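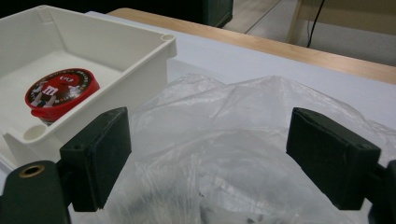
Relabeling the bag episodes

Most of Thursday went into the translucent bags. They are the worst class in the handheld gripper set by a wide margin, and I wanted to know whether the problem was the policy or the labels.

The set has 1,872 episodes, recorded by Milovan Papadopoulos and me on a white tabletop with a tray and a changing mix of small packaged goods. Rigid items such as the M&M's container behave well. The lid and the cylinder give the encoder plenty to hold on to, and the contact label comes straight from the finger gap: when the gap stops closing, we mark contact.

Bags break that rule. The pads gather film long before there is anything firm between them, so the gap keeps shrinking through the whole grasp. Our old script marked contact at the final plateau, which could be up to 30 frames late. The policy learned to hover, then squeeze.

The new rule uses image motion in the region between the pads. Contact is the first frame where the film moves with the fingers, held for 2 consecutive frames to suppress glare. Wrinkles help here, as they give the flow estimate some texture - smooth film is still poor.

I checked 40 bag episodes by hand against the new labels. Agreement was good except where a dark item showed through the plastic and the flow locked onto that instead. Keisha Rosenthal suggested masking by brightness before computing flow. I have that running on the Jarkham machine now, with the pad regions excluded as well.

Training restarts when the masks finish. Learning rate and crop size stay as they were in the July run.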